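4.2 Tidying with mixed sets

The second task family asks the arm to clear a countertop by category. Food items go on a tray, and implements go in a basket or a rack, depending on the layout. We chose toy objects for this family so that a failed grasp would cost nothing and the same set could be shipped to both sites. Each policy was trained on 2,000 demonstrations and scored on 203 held-out layouts. A layout is scored as complete only if every object ends in its assigned container and the arm has returned to its rest pose within the time limit.

Long-handled implements were the main source of failure. When handles lie side by side, the depth estimate from the wrist view tends to merge them into one surface, and the policy closes on the gap between two handles or lifts both together. Crossed handles add a second problem: the upper one has to be removed first, and the Flokex baseline has no explicit notion of support order. Figure 4 gives the wrist view for one layout of this type, with yellow handles next to each other and two light wooden handles crossing.

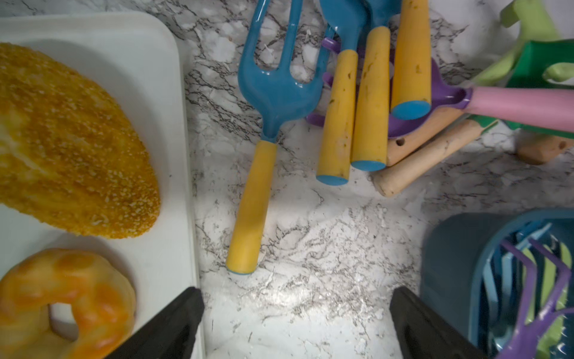 Source: authors. Annotation by O. Brzozowska and N. Sikora.

Figure 4. Wrist view of a countertop layout from the tidying family. Toy bread is on the tray at left; garden tools and other implements lie to its right.

Bread-like objects caused little trouble. They are wide, they rarely overlap, and their color separates well from a white tray. The ring shape was grasped across its outer edge in most trials and through the hole in the rest, and both strategies were stable during transport.

The purple pieces were harder. A purple tool partly under a yellow handle was often treated as part of that handle, and the policy then planned a grasp too wide for the fingers. Adding 3,000 synthetic occlusion samples to the training set reduced this error but did not remove it. The Mallari variant, which re-plans after each lift, handled occluded tools better at the price of longer episodes. We did not test it on the Ellovine arm.

These results bear on the question raised in Section 1. A person clears a layout of this kind without planning the order in advance, and corrects a double pick by shaking one tool loose or setting both down. Neither policy learned such a correction. After a double pick, both policies usually carried the pair to the container and released it, leaving one handle across the rim. We therefore consider categorical tidying feasible for separated objects on current hardware and unsolved for piles.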